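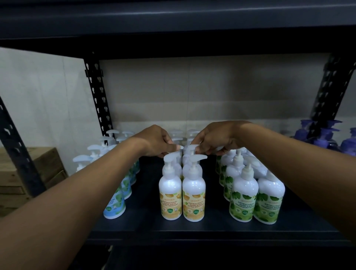

Figure 6. Two-handed facing of pump bottles, yellow-label block, head view.

6. Scoring the facing task

This section covers the "spouts aligned" score reported by the Bastenlow toolkit for shelf-facing demonstrations. Read it before you quote any number from your own runs. The score is easy to produce and easy to believe, and in our hands it earned less belief than it got.

6.1 Before you start

You need a recorded set in Kudodia format, with the head view on and both wrists tracked. The reference set from the Zurkberg shelf has 1,073 clips. 988 of them load. The rest fail the time check and are skipped without a message, so compare the loaded total against your folder before going on.

6.2 Running the score

1. Open the session folder and choose Facing from the task list.

2. Set the block boundary by hand. Automatic boundaries split products by label color, and under a deep shelf the labels sit in shadow while the white caps stay bright. In Figure 6 the yellow-label and green-label bottles are both white with white pumps, and from the caps alone there is little to tell them apart.

3. Mark the reference direction. Pick a bottle neither hand is touching.

4. Set the angle tolerance. The default is 28 degrees. We do not recommend it. At that setting a bottle can be plainly crooked and still pass.

5. Turn on "exclude occluded heads." It is off by default.

6. Press Score and wait for the summary file.

Caution: Do not score frames in which a hand is closed over a pump. The estimator fills in a spout angle from the neighboring bottles, and those guesses count as successes.

6.3 Reading the result

The summary gives one percentage per clip. It does not say how many bottles were visible, and a forearm across the front of a block can hide most of it. Open the per-bottle table and check the coverage column first.

Note: The March release claimed that two-handed demonstrations train a better policy than one-handed ones. We repeated the comparison with the Lapiņa baseline on 42 held-out clips. The gap was there with step 5 off and mostly gone with step 5 on. That is a small test on one shelf - it does not settle the question, and neither did the release.

6.4 If the score looks too good

Rerun with the reference bottle moved to a different block. If the percentage changes by much, the score is following your choice of reference. Report both runs, with the tolerance used.

Section last revised June 7, 2018.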